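Firkalton bench notes, July 30, 2018. Putting this in a thread so Po-yen Chiang has it in one place when he takes over the two-arm cell in August.

1/ Power up order. Main switch on the left side first, then the arm supply, then the PC. If the PC comes up before the arms it won't find them and you have to start over. Wait until the board lights under the front rail are green before you touch anything in software.

2/ Both arms need to be near their rest pose before you enable. Hold them by the forearm, never by the gripper. The finger mounts are printed and they crack. I went through 12 of them in the spring.

3/ The right shoulder is the one to watch. It got a new actuator after the old one started slipping, and the thin cable on it has to keep its loop. Pull that loop tight to make it look neat and it will snag the first time the arm reaches toward the back wall.

4/ Left arm: check the cable chain every morning. Run your thumb along the links. If one has popped open, press it shut until it clicks. Takes a minute. I skipped it once and lost an afternoon to a pinched wire.

5/ Front rail bolts. Torque them again every 200 hours of running. Rohani Chong keeps the log sheet in the drawer with the hex keys, please write the hours on it and not on a sticky note.

6/ If the rail moves even a little you have to redo the zero. The routine is called Zirnari in the menu (old project name, we never changed it). It touches 29 points on the table and takes about ten minutes. Clear the table first.

7/ The patterned paper on the walls gets changed between batches. Use the removable kind. Smooth it from the middle out and trim at the rails with a fresh blade. Wrinkles near the back corners throw off the depth readings, so redo it if you get one.

8/ Same for the tabletop. Wipe it with a damp cloth, no cleaner. The cleaner left a haze last time and the overhead camera didn't like it.

9/ Finger pads. Thin plastic is the hardest thing we run, and worn pads let bags slide right out. Swap both sides together. New pads need a light sanding, 400 grit, a few passes. Spares are in the Tindar box on the second shelf.

10/ Grip force for bags is set to 83 in the config. That's our own scale, don't look for a unit. Higher and the wrist motor warms up. Lower and it drops the handle on the lift.

11/ When an arm faults, don't just hit reset. Look at which joint it was and write it down. If it's the same joint twice in a day, stop and check the connector. It's nearly always the connector.

12/ The emergency stop cuts the arms but not the PC. They will sag when power goes, so get a hand under the forearm if you can do it safely. The right one drops faster.

13/ Shutdown is the reverse. Rest pose, disable, PC off, arm supply off, main switch. Grippers open overnight — the pads take a set if you leave them closed.

14/ Open items: the rail on the left wants a second corner bracket, and Ngui still owes us the spare cable chain. I'll chase both before I go.

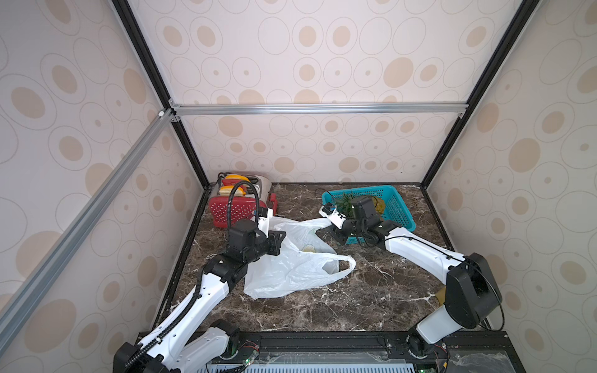
Both arms on the bag task, right gripper on the handle.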